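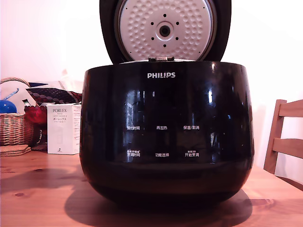
Notebook > Kitchen bench > Rice
Home | Entries | Methods | Contact

Monday, Léonie Guillot

Short-grain test for Jendance, batch 10. Rice 600 g, rinsed until the water ran pale, soaked 56 min. Inner lid plate goes back in before every run, dimpled side facing the pot - Hugo left it on the rack last time and the batch was discarded. Wipe the ring of small holes at the hub as well, starch collects there.

Panel labels are Chinese only. Start is lower right (开始烹调), keep warm/cancel is upper right (保温/取消). Function select is the middle one of the lower row. With the lid shut, look for the green light at the upper left of the lid band.

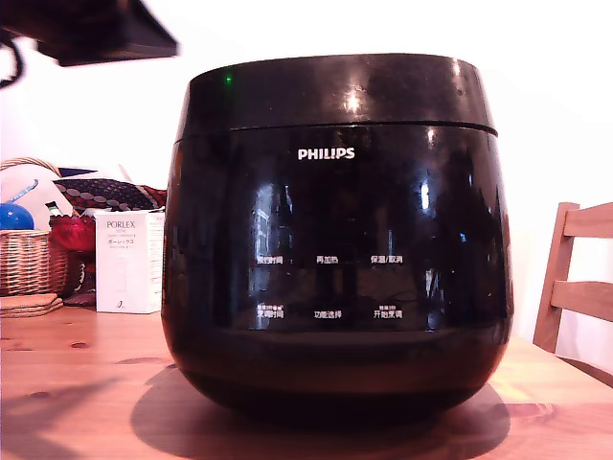

Holding

Keep warm, probe at 80 mm from the wall. Readings to Sylvain. Reheat not tested yet.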